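Rilus Support
Ticket: Dishwasher stops mid-cycle, code E4, then trips the RCD
Product line: Feltlow under-counter, 2000 series
Status: Closed — resolved by part replacement
Opened: 2019-11-09
Handled by: Seema Garg, second line

Fault as reported

Machine fills, runs the pre-wash, then stops at the start of the heating phase. Display shows E4. On restart it either repeats E4 or trips the RCD for the kitchen ring. No other appliance on the same circuit trips it. Fault first noticed in July, when it happened once and cleared by itself. Now on every hot programme. The cold rinse programme completes normally.

Machine is plumbed to the cold feed. Inlet hose is the original. Customer has already cleaned the filter, checked the spray arms and run a descaler.

First line notes

E4 on this series covers two conditions: water not reaching temperature within the allowed time, and a heater circuit reading outside limits. The display does not separate them. The service menu does. Customer asked to hold Start and Drain together with the door open until the display blinks, then step through to the stored faults.

Stored faults returned: 4.2, 4.2, 4.1, 4.2.

4.1 is slow heating. 4.2 is the circuit reading. Passed to second line.

Customer was also asked what is normally washed and at what temperature, as heavy starch loads can foul the flow switch and give a 4.1. Reply was mixed kitchenware, mostly plastic bowls and trays, 65 degree programme, one tablet, no pre-rinse.
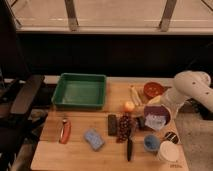

Attachment 1. Table items, green tray at back left.

Second line notes

Starch fouling ruled out for the 4.2 entries. A dirty flow switch does not change heater resistance.

Asked for insulation and resistance readings, to be taken by a competent person with the machine isolated at the spur and the plug out. Customer has access to a site electrician. Instructions sent:

1. Isolate and unplug. Close the water valve.
2. Remove the plinth (two screws) and the lower front panel (four screws, one behind the door spring cover).
3. Photograph the wiring before pulling anything off.
4. Disconnect both heater leads. Measure across the terminals.
5. Measure each terminal to earth with an insulation tester at 250 V. Do not use a higher setting with the control board connected.
6. Refit the leads only if both readings are within limits. Otherwise leave them off and tape them.

Limits for the Desmet heater fitted to this series: 22 to 28 ohms across the terminals, not less than 2 megohms to earth.

Readings returned: 24.6 ohms across the terminals, 0.3 megohms to earth on both sides.

Element is intact but leaking to earth. Consistent with a failed end seal. Explains the trips and the 4.2 entries. Does not fully explain the single 4.1.

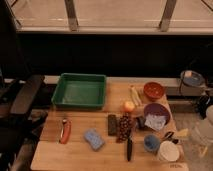

Attachment 2. Purple bowl and orange-red bowl, with produce.

Further checks

Before ordering parts, asked the electrician to look for water in the base. A float switch in the base pan should stop the machine if the level rises, but a slow weep can evaporate before it gets that far and still wet the terminals. Replacing the heater without finding the weep only buys a few weeks.

Result: base pan dry, but a white track of scale ran from the sump-to-heater gasket down to the terminal end. Gasket flattened on one side. Clip found one notch loose.

Inlet flow was tested at the same time, hose into a bucket. Supply good. The hose filter was partly blocked with grit, cleaned and refitted.

Cause, as far as it can be established: weep at the gasket, wetting the terminal end on hot programmes. The 4.1 entry is put down to leakage current disturbing the sensor reading — not proven, and not pursued.

Parts

Heater assembly, Desmet, with terminal boot
Sump gasket, Tustex, revised type (grey). The old black type is withdrawn
Clip, stainless, two off

Gasket is to be fitted dry. No silicone, no washing-up liquid. Torque is not specified for the clip; close it to the third notch and check it cannot be turned by hand.
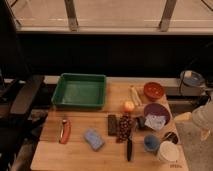 Parts received and fitted by the site electrician. Readings after fitting: 25.1 ohms across the terminals, more than 200 megohms to earth on both sides. Leads refitted to match the photograph taken at step 3.

Fault memory cleared. Two runs on the 65 degree programme, one empty and one with a normal load. No code, no trip. Base checked with dry kitchen paper after each run, nothing picked up.

RCD tested by the electrician separately and found in order. It had been working as it should throughout.

Asked customer to leave the plinth off for a week and check the base again. Reply received: dry. Plinth refitted.

Internal

Suggest the E4 article is split so that 4.1 and 4.2 have their own pages. The present text sends everyone to the filter first, and for a 4.2 that is wasted effort. Article also still lists the black gasket.

Related: E4 after descaling; E7 float switch; RCD trips on fill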